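Rapport d'avancement, deuxième période
Projet Wekus : tâches domestiques par manipulateur à deux bras
À l'attention de Keabetswe Oosthuizen, fonds Kondstead
Rédaction : Fergal Coughlan
25 février 2022

Vous m'avez demandé un rapport franc, y compris sur ce qui ne marche pas. La question posée au départ était simple : une machine peut-elle, aujourd'hui, ranger une chambre ou tenir un rayon sans qu'un employé reste à côté ? Ma réponse à mi-parcours est non, et je ne vois pas ce qui la changerait avant la fin de la convention.

Travail réalisé

L'équipe de Hamisi Mugo a terminé le banc d'essai en simulation et lancé 1833 essais sur trois familles de tâches : ouvrir et fermer un tiroir, déplacer un objet posé sur un meuble, remettre un article en rayon. Le tiroir est la tâche qui progresse le mieux. Sur la dernière série de 1000 essais, le taux de réussite atteint 71 %. Le chiffre plaira en comité, je préfère donc dire tout de suite ce qu'il recouvre : un tiroir entrouvert de quelques centimètres compte comme une réussite, et le temps n'est pas limité. En exigeant une ouverture complète sans rien renverser sur le dessus du meuble, on tombe à 31 %.

Lwazi Matlala défend le premier critère, au motif qu'il permet de se comparer aux travaux antérieurs. Je comprends l'argument. Une personne qui paierait pour faire ranger son linge ne le comprendrait pas.

La remise en rayon a été essayée en conditions réelles dans la réserve du magasin Jemal, à Wustberg. Les emballages souples posent toujours problème, et les étiquettes de prix sont régulièrement arrachées. Le gérant nous a reçus très aimablement et nous a demandé de revenir en dehors des heures d'ouverture.

Difficultés

La simulation nous fait gagner du temps et nous en fait perdre. Les meubles y ont des couleurs franches, les poignées sont dégagées, aucun tiroir n'est gonflé par l'humidité ni bloqué par une chaussette. Une commode à trois tiroirs avec une tasse et un vase dessus représente déjà, pour nous, un cas chargé. 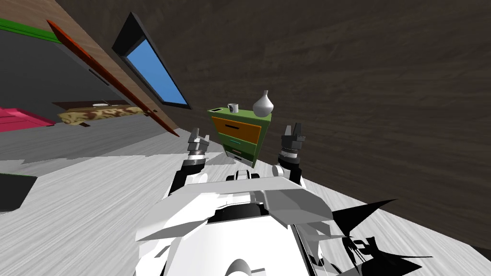 Chez les gens, c'est le cas facile. Periklis Sotiropoulos a proposé d'ajouter du désordre de façon progressive, en commençant par des objets posés au bord des meubles. J'ai donné mon accord, à condition que les résultats soient publiés avec le critère strict et lui seul.

Reste la question des pinces. Deux doigts courts suffisent pour une poignée bien placée. Pour plier un drap ou séparer deux sachets collés, je n'ai vu aucun résultat convaincant, chez nous ou ailleurs.

Budget et suite

Les dépenses suivent le prévisionnel, hormis le temps de calcul, dépassé dès le premier trimestre et compensé par le report d'un déplacement. Je demande que la démonstration publique prévue en septembre soit remplacée par une journée d'essais ouverte à vos évaluateurs, sans répétition préalable et avec des meubles qu'ils auront choisis. Hamisi Mugo y est favorable, Lwazi Matlala beaucoup moins. Il nous faudrait votre décision avant d'engager la location de la salle.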